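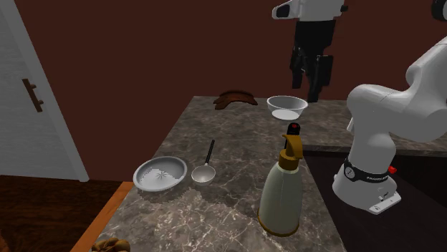

Notebook, kitchen cell – Monday, November 17, 2025

Shift-side trial of the bench arm at the Mureck canteen kitchen, planning day. No hardware time. Worked from the simulated bench and the task sheet Pilar Retamal sent after talking to the prep staff.

Task sheet lists 38 handling steps between end of service and close. Went through all of them with Pilar on the phone. We agree on 27 that the arm could take in principle. The other 11 stay manual: anything with knives, anything that goes through the door, and tasting.

Sim notes. Spray bottle remains the awkward object. It is the tallest thing on the counter and stands forward of the bowl, so a low approach to the bowl from the front has to clear the trigger head. Raised the transit height by 110 mm in the Kombo config. Costs time per cycle, acceptable for now. Plate: the raised rim is shallow, grasp from above needs one finger outside the rim and one inside. Scoop: grasp the handle, never the bowl end. Marble texture left as is, to see whether the segmentation copes with the veins.

Staffing. The July plan had the arm replacing the closing position. Pilar's figures do not support that. Closing takes one person 9 minutes longer on paper when the arm is running, as somebody has to set items out within reach and check the bowls afterward. What the arm removes is the carrying and stacking, and that is the part people report for wrists and shoulders. I have rewritten the proposal to say so. The closing position stays on the rota, with a different task list.

Two points from the prep staff, passed on by Pilar:
– They want to stop the arm themselves without calling a supervisor. Agreed. Needs to be in the induction sheet, with the restart procedure.
– They do not want cycle logs used for individual timing. Flarow stores operator ID with every run by default. Asked them to switch the field off. No answer yet.

Open:
– Drullia quote for finger pads, food-safe version.
– Rerun the bowl pick with the bottle moved to the back edge.
– Who wipes down the gripper, and whether that is paid inside the shift. Pilar is asking.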